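Early release on compassionate grounds: how families find out about it
Student project report, Criminal Justice and Community module
Submitted 23rd November

Background

Prisoners who are dying or very seriously ill can in some cases be let out before the end of their sentence. The rules are set out in law and in prison service policy, but the process has to be started by somebody, usually the prisoner, a relative or a member of the prison healthcare team. Our group wanted to know how well relatives understand that process, and where they go for information when someone inside becomes ill.

We chose the subject after a talk in May by Vasilică Oprea, who runs the prisoners' families advice desk in Cillutstead. He told us that most of the relatives who come to him about illness have heard of early release, but have the wrong idea of who decides. Several thought it was the trial judge. One had written to the Crown Court twice and waited for a reply.

What we did

The project had two parts. First we read through the enquiry log kept by the advice desk, with names and prison numbers removed before we saw it. The log had 612 entries for the period we looked at. We sorted them by subject and pulled out those to do with health, age or disability. There were 90 of these.

Second, we sent a short questionnaire through the Flurnora mailing list, which goes to people who have a relative in prison and have agreed to be contacted for research. The list had 619 addresses on it, and 515 of the messages were opened. Far fewer people filled the form in, and we have used their replies only for the comments and have not worked out percentages from them.

We had also planned to interview healthcare staff at Trornotwood prison. The governor's office was willing, but the research approval would have taken longer than the module, so this part was dropped.
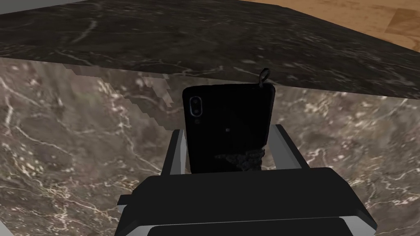 Who can ask for a prisoner to be considered for early release on compassionate grounds?
The prisoner can ask, and so can a relative, a solicitor or prison staff on the prisoner's behalf. The request goes to the prison first, where medical evidence and a risk assessment are put together before the case is passed on for a decision.

What the log showed

The health entries fell into a few groups. The largest was about getting basic news: whether the person had been to hospital, whether they had been seen by a consultant, and who the family could ring. The desk often could not answer these, as medical information is confidential and the prisoner has to sign a consent form before staff can talk to relatives. Many callers did not know such a form existed.

The second group was about visits in hospital. Relatives had been told different things by different staff about bedwatches, restraints and how long a visit could last. The log does not say who was right, only what the caller had been told.

Early release itself came up less often than we had expected. When it did, it was usually late on. In several entries the caller said that a doctor had already given a prognosis of weeks. The desk worker's notes in these cases are short and mostly record which form was sent and to whom. One entry reads "rang back, no longer needed", with nothing after it.

What the questionnaire added

People wrote more than we asked for. A common comment was that the information exists but is written for staff. One woman said she had printed the whole policy document and still did not know whether to write to the wing, the healthcare unit or the governor. Another said her brother had been told he did not qualify, but could not say who had told him or whether it was in writing. 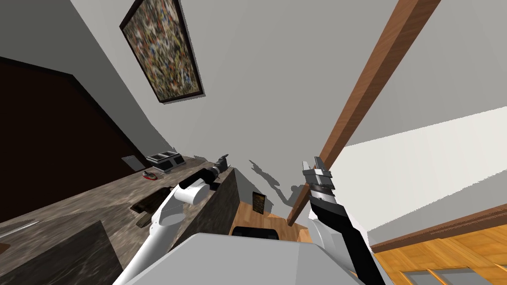

Some replies were about what happens after a person is released. A prisoner who is let out to die needs an address, a GP, a care package and often a hospital bed at home, and the council and the health service both have to agree who pays. Two people said this was harder to arrange than the release. One family had the decision but no placement, and their father stayed in prison for a further fortnight while a nursing home was found that would accept him.

There was also a question about cost. Relatives were not sure if they could get legal aid for help with an application, and most had not asked a solicitor at all. Those who had a solicitor said the firm had dealt with the trial and did not do prison law.

The draft leaflet

As part of the project we wrote a two-page leaflet setting out the steps in order, starting with the consent form. We tested it with four members of the Ghiță group, a peer support meeting that uses the same building as the advice desk. They asked for the word "compassionate" to be explained, for the phone numbers to go on the front, and for the part about risk assessment to be moved up. They also wanted a blank space to write down the name of the person spoken to and the date of the call. All of these changes were made.

Limits of the work

The log covers one advice desk in one town. It records people who found the desk, so it tells us little about relatives who never looked for help. Entries were written by different workers and some are a single line. We sorted them by reading them in pairs, and where the pair disagreed a third member of the group chose the heading.

Recommendations

1. The consent form should be offered to every prisoner at the first healthcare appointment, with a note of what it allows.
2. Prisons should name one person on each site who can tell relatives what stage an application has reached.
3. Planning for care outside should start at the same time as the application.
4. The leaflet should be checked by a prison law solicitor before the advice desk uses it.

The leaflet and a blank copy of the questionnaire are in the appendix. The sorted log entries were returned to the advice desk and we have not kept a copy.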